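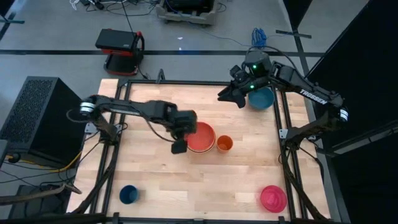

Nesting mixed bowls and plates in a shallow cupboard
Home & Kitchen > Storage > Tableware

delverton
Posted January 16, 2025
Shelf clearance is 211 mm, usable depth a bit less than I'd like. Contents are coloured everyday tableware: bowls, plates, cups, mostly reds and oranges, bought over several years from two ranges (Histel and Inby). The diameters don't match between ranges. At present I stack by colour, and the stacks lean. Looking for a stacking order that stays put when the door is shut hard.

moka_pot
Stack by diameter and ignore colour. Largest at the bottom, always. A bowl should sit on the foot ring of the bowl above it touching the well, never rim on wall. If it's hanging on its rim it will wedge.

delverton
The Histel bowls hang on the rim inside the Inby ones. Gap under the foot is 2 mm. Is that enough to matter?

moka_pot
Yes. All the load goes through the glaze at the contact line. Swap the order or separate them.

Giuliana Marulanda
I'd disagree for light bowls. Mine have hung on the rim since June with no marks. It depends on the wall angle – steep walls wedge, shallow ones just rest. Cups are the bigger problem in a shallow cupboard. I store them open end up and one high, at the front.

tarn88
Open end up collects dust. Mine go upside down on a ribbed mat.

Giuliana Marulanda
Upside down puts the weight on the rim, the thinnest part of the cup. Dust rinses off.

delverton
Sorted everything on the bench last night. Bowls in pairs, cups kept separate, plates by size. The shallow pieces are easier to judge from directly over the top: if the lower one shows an even margin all the way round, the pair is centred. If it shows as a crescent on one side, the upper piece has shifted or never seated.
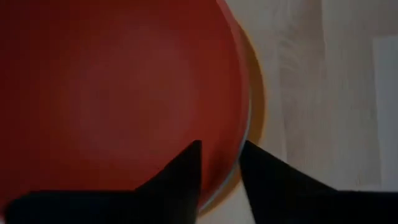
tarn88 reckons an off-centre pair is fine in a stack of two and only becomes a fault once a third goes on. I'd go along with that up to a point, but a shut door moves everything a little further each time.

moka_pot
Put a disc of felt between them. The Flonirley ones are 120 mm across and can be trimmed with scissors. They hold better than paper towel.

delverton
Would felt fix the rim contact as well?

moka_pot
No. It stops sliding where there's a flat to sit on. Different fault.

Giuliana Marulanda
Or fit a half-width riser and stop nesting the two ranges altogether. Queiroz makes a wire one. Nine pieces in mine, none touching a piece from another set.

delverton
Riser halves the clearance, so the deep bowls would have to go underneath. I'll measure the legs before ordering. Colour order is abandoned either way.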